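About Zurik Soccer Club

Hello, and thank you for stopping by. If you've found this page you are probably a parent with a kid who won't stop kicking things down the hallway, or a grown-up who used to play and has been wondering whether the knees would hold up for one more season. Either way, we're glad you came, and there's a decent chance we have a team for you.

Zurik Soccer Club started with 17 players and one set of borrowed goals on the lower field in Festden. The grass sloped toward the creek, so whichever team had the downhill half tended to score, and the one playing uphill spent a lot of time fetching the ball out of the reeds. The name came from the old Zurik mill across the road, which had a wall just the right height for practicing volleys. The mill has since been turned into apartments (the residents have asked us, very politely, to use a different wall) but we kept the name and we still wear the mill's dark green.

These days we run 28 teams, from the under-sixes, who play four on four with no goalkeepers and a great deal of hugging, all the way up to the over-forties, who have goalkeepers and somewhat less hugging. In between there are boys' and girls' sides at every age, a women's first team and a men's first team, both in the county league, and a walking soccer group that meets in the mornings and is a lot more competitive than you'd think from the name.

How we play and how we coach

Every child who signs up plays at least half of every match. We wrote that down in our very first season and we've stuck with it, even in cup games, even when we were a goal down with ten minutes left and a whole row of parents was giving us that look. We've lost a few games that way and we would do it again. Until the age of ten we don't keep league tables, and we move the kids around so that everybody gets a turn up front and everybody finds out what it's like to defend a corner in the rain.

Our coaches all hold at least the entry-level badge, and the club pays for the course. We ask them to keep practice moving - short lines, plenty of touches, a proper game at the end - and to save the long speeches for another time. Parents are welcome on the touchline. Please cheer for both teams if you can manage it, and leave the referee alone, especially when the referee is fifteen and doing it for the first time.

Where to find us

We have 2 grounds. The main one is still at Festden, where the lower field was finally leveled and drained after a very long stretch of saving up, and where you'll also find the clubhouse, the changing rooms and the small turf pitch with lights. The second is at Cotier, just past the water tower, which we share with a softball league through the summer and have to ourselves from October on. Cotier is where the under-eights and under-nines play most of their home games. Parking is tight there, so come a little early or walk over from the school lot.

The Śliwiński Cup

Our big event of the year is the Śliwiński Cup, a one-day tournament for under-twelves that we've hosted at Festden ever since the old county competition folded. Last time out, 39 teams took part, which meant kickoff at eight in the morning and a final played under the lights. Our own sides have reached that final more often than they've won it. The trophy itself is quite dented, having been dropped by several generations of very happy captains, and we have no plans to get it fixed. 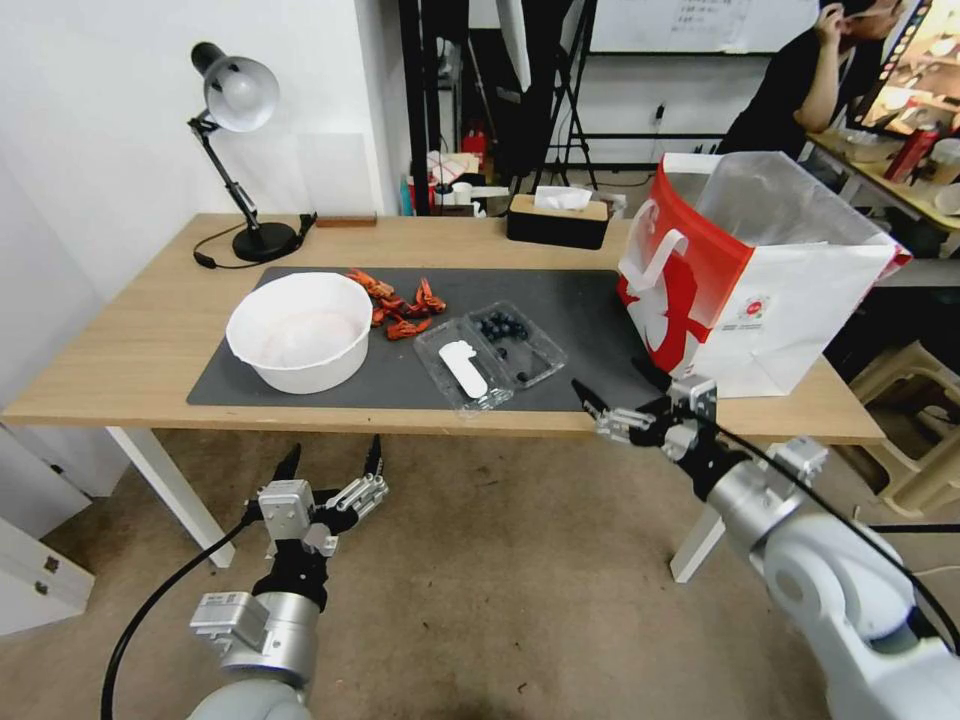

One of the visiting parents wrote to us afterward that her son's team had lost all four of their games and he had talked about the day for the entire drive home, mostly about a goal he very nearly scored. She wanted to know if they could come back next year. Of course they can! We've already put them down.

Joining us

Registration for the fall season opens in early summer and for the spring season right after the holidays. You're welcome to bring your child to a practice before you decide anything. Shin guards, water and some kind of cleats are all they need, and there's a bin of outgrown cleats in the clubhouse hallway that anyone can help themselves to. If the fee is a stretch, tell us on the form or drop us a note. We have a fund for exactly that, and it stays between you and the club office.

Adults can join at any point in the season. The first teams hold open practices in the preseason, and the over-forties will take pretty much anyone with a pulse and a green shirt. The shirt we can lend you.

The clubhouse is open on match days from an hour before the first kickoff, and the coffee is usually on well before that.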